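Brarnex Girker
Motion planning and perception software for two-arm cells

Girker is the control package we make for small cells where two arms share one table. It plans both arms together, so you do not need to divide the table into a left zone and a right zone. When the grippers come near each other, the planner slows one arm and lets the other finish its move.

Soft objects are difficult for most planners. A scarf or a folded cloth has a new shape every time it is touched. Girker does not keep a fixed model of such objects. It makes a new grasp proposal from the fixed camera, and corrects it with the wrist camera during the last part of the approach.
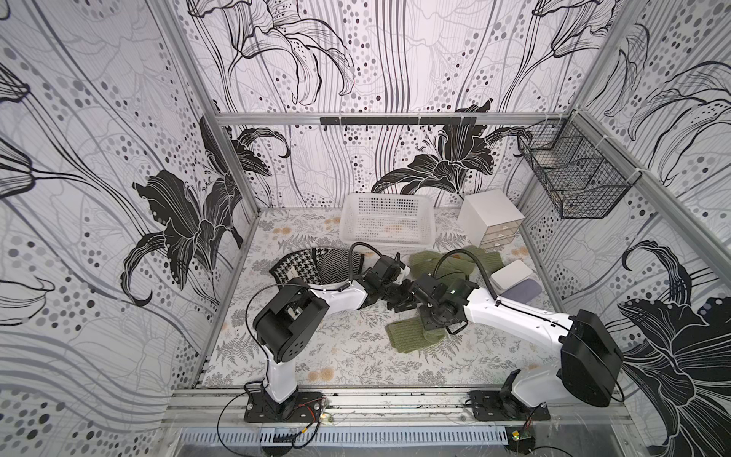
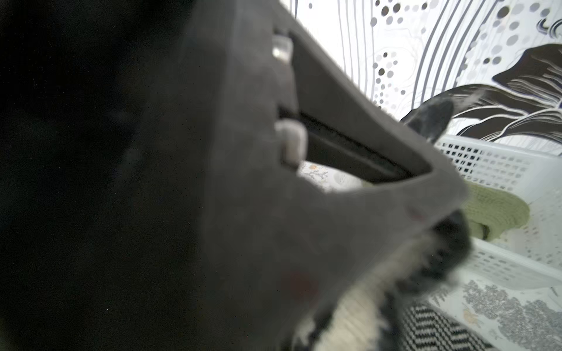

Patterned walls and mats are supported. The background is learned once, in a short calibration with the arms parked, and you can repeat it from the menu if you change the panels.

What is included
Planner and collision checker for two arms
Perception module, up to 8 camera streams
Sundaram log viewer, with replay of joint data and video on one time line
71 ready grasp templates, 22 of them for cloth

Requirements
Linux computer with a separate graphics card. Wired network to both arm controllers. The software does not replace the emergency stop or other safety equipment of your cell.

License
One license covers one cell. A trial license works for 14 days with all functions open. Updates are free in the first year. For orders and questions about your arm model, please write to our office in Gilville.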